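Skeltis table notes, v3

What's covered: the snack table in the Birka break room. Steel top, one long run, wipes down fast and shows every fingerprint anyway. 200 entries so far, one per thing left out overnight.

Fields: item, state, verdict (keep, bin, ask). "Ask" means Bảo Nghiêm decides, usually in favor of keeping.

Known issues
Chips are logged by the can, open or sealed — nobody has agreed on what a half-eaten can is. Flowers count as decor until they drop something. Entry 129 is a spoon and should be ignored.

Updated 2021-04-15.

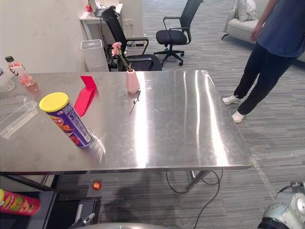
Chips, two cans, logged under "ask".

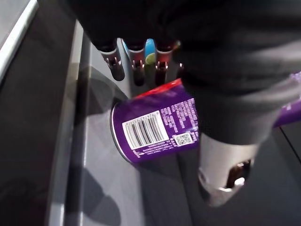
Võ wrote back that a can with its lid on should go straight to keep, and that flowers need a verdict of their own before the petals get into the drinks.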